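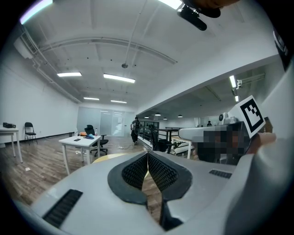 ¿Qué hace la presidenta de una mancomunidad de municipios? Convoca el pleno, firma los convenios y representa a los ayuntamientos ante el gobierno regional, aunque las decisiones de gasto las vota el conjunto de los alcaldes.

Oranuch Chareonsuk lleva dos mandatos al frente de la Mancomunidad de Drencombe, que reúne a 15 municipios. Nos recibe un martes en la sede de Ciltwood, antes de una reunión sobre transporte escolar. Llegó a la política local desde la asociación de vecinos de su barrio, donde llevaba las actas. «Me pidieron que fuera en la lista porque conocía los expedientes. Iba la quinta y salí elegida por muy pocos votos», recuerda.

Su primer encargo fue el servicio de agua. Según explica, cada ayuntamiento tenía su contrato y sus tarifas, y tardaron más de un año en acordar un pliego común. «Bittencourt no quería entrar y lo entiendo, pagaba menos que los demás. Hubo que ofrecerle un periodo de transición de 5 años».

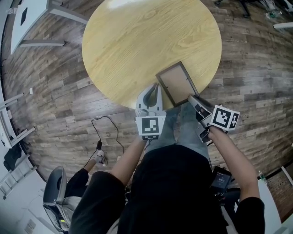 Núm. 146

De la línea de autobús a Vuvero habla con menos satisfacción. El servicio empezó con 2 viajes diarios y sigue igual. La presidenta admite que el horario de tarde no sirve a quienes trabajan en el hospital, que salen después del último autobús. «Lo hemos pedido por escrito varias veces. La competencia es regional y nosotros ponemos una parte del dinero, pero no fijamos las horas».

Preguntada por el reparto de las cuotas, defiende el sistema actual, que combina población y superficie. 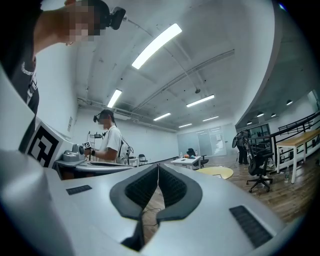 Chareonsuk se equivoca en eso, opina Bruna, porque la superficie castiga a los pueblos con mucho monte y pocos vecinos, «que pagan por hectáreas donde no vive nadie».

La presidenta responde que el pleno revisará la fórmula en diciembre y que no descarta rebajar el peso del territorio. Sobre un tercer mandato prefiere no pronunciarse todavía. «Primero hay que cerrar el presupuesto», dice, y recoge la carpeta para la reunión.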